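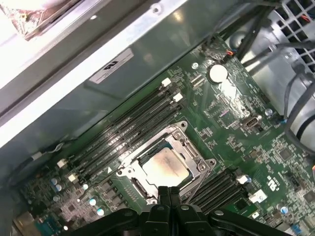 I'd promised Imke the whole Grirlow bid on one page, and by lunch I was on page 6. One gripper, one arm, a tub of thermal paste, and up to 55 old towers a month to strip for parts. Easy, right? Then Leopoldo asked who was paying for the fingers.

"What fingers?"

"Spare ones, mate. They wear."

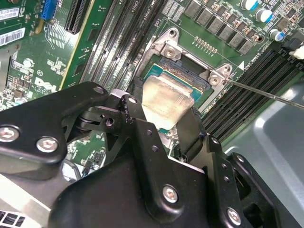 So I rang Jadent, and a very cheerful bloke quoted me $289 a pair (plus freight!) and wanted to know what colour. I said I'd call him back. Leopoldo pencilled in 42 pairs, I rubbed out the 4, and we stood there glaring at each other over the spreadsheet like my parents over a caravan brochure.
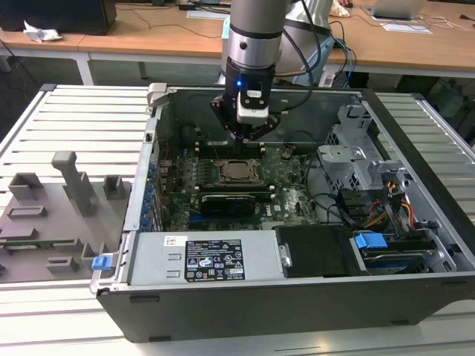 What Imke Said

"Where's the bench?"

I'd forgotten to budget for a bench.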